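Prarnbridge Shared Kitchen and Meals Program
Mid-Year Progress Report to the Uvik Fund
Reporting period: January through June
Submitted by Amancay Cabral, Program Director

Overview

The Prarnbridge Shared Kitchen and Meals Program provides weekday lunches to older residents of the Olivares and Asham neighborhoods and offers a ten-week course in basic food preparation for adults returning to work. The Uvik Fund supports both activities under a two-year award, of which this is the third report. The program is on schedule against most of the measures agreed in the award letter. Two measures, evening attendance and the purchase of local produce, are behind, and both are discussed under the relevant headings.

Meals Service

The program served 2371 lunches during the reporting period. Delivery to Asham began in February, one month later than planned, following a delay in the inspection of the second van. Once the route opened, enrollment in Asham reached its target within six weeks. There are now 43 households on the regular list for both neighborhoods, and new requests are being taken in order of referral date.

The menu was revised in March after a review by Ashley Bainbridge, the consulting dietitian. The main changes were a reduction in salt in soups and stews, a softer-texture option each day, and the return of fruit in place of packaged dessert on three days of the week. Comment cards collected in April were largely favorable. The most frequent complaint concerned the lentil dish, which has been reworked twice and will be dropped in the fall if returns do not improve.

Late deliveries remain a concern on the Olivares route, where road work has closed the direct crossing. Drivers now leave at 10:40 a.m., and the order of stops has been reversed so that the households farthest from the kitchen are served first.

Kitchen Fittings and Small Wares

The award included a modest allowance for small wares and storage. Steel pans, cutting boards and serving bowls were purchased from two suppliers, and the remaining balance will be carried into the second half of the year. Staff have also agreed on a standard place for each item, with bowls and plates stored below the counter and boards kept on top of it. The inventory is checked at the end of each month by the kitchen supervisor, Bonifacio Figueroa.
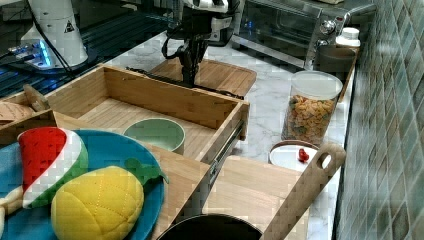 Training Course

Two groups began the food preparation course during the period, one in the morning and one in the evening. A total of 30 adults enrolled. Attendance in the morning group has been steady, and all of its members sat for the food handler certificate in May. The evening group lost several members in its first three weeks. Exit calls pointed to child care and to the last bus, which leaves before the session ends. The evening session was moved forward by half an hour in April, and no further withdrawals have been recorded.

At the close of the period, 17 participants had completed the course. The employment coordinator, Hipólito Herrera, is following up with each of them at one month and at three months. Results from the one-month calls are still being entered and will be included in the year-end report - the program does not wish to present partial results as a trend.

Two changes were made to the course content. Knife skills now take up the whole of the second week, in response to requests from employers who had hired earlier graduates. A new unit on portioning and plating was added in week seven. It covers standard serving sizes, tray layout for home delivery, and the presentation of texture-modified meals, which many participants will be asked to prepare if they go on to work in care settings. Instructors report that the unit needs more time than it was given, and it will be extended to two sessions in the next round.

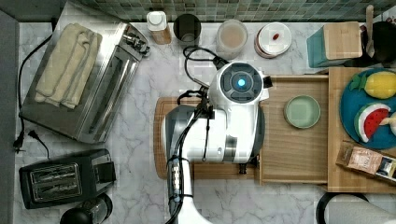
Cutting board and pale green plate at the counter.

Local Purchasing

The award letter sets a goal that one quarter of the produce budget be spent with growers in the county. The program fell short of this goal. Cold weather in early spring limited supply, and one grower with whom the program had a verbal agreement closed in March. Anel Nkosi, who manages purchasing, has since signed written agreements with two farms for weekly deliveries of greens, squash and onions through October. On current prices, the program expects to meet the goal over the full year.

Staffing

The part-time driver position was vacant for five weeks and has been filled. No other changes in paid staff took place. All kitchen employees renewed their food safety training in June.

Financial Summary

Spending to the end of June was slightly under budget. The largest variance was in wages, as a result of the vacant driver position. Fuel costs were higher than forecast, reflecting the longer Olivares route, and are expected to remain so until the crossing reopens. The program requests permission to move part of the unspent wage amount to the vehicle line. A revised budget page is attached for approval.

Plans for the Second Half of the Year

The third training group will begin in August, with morning sessions only. A further evening group will be scheduled once transportation arrangements have been settled with the bus operator. The fall menu will be sent to Ashley Bainbridge for review before it takes effect, and a second round of comment cards will go out with deliveries in October.

The program would welcome a site visit from the Fund during the period. Arrangements may be made through Amancay Cabral at the Prarnbridge office.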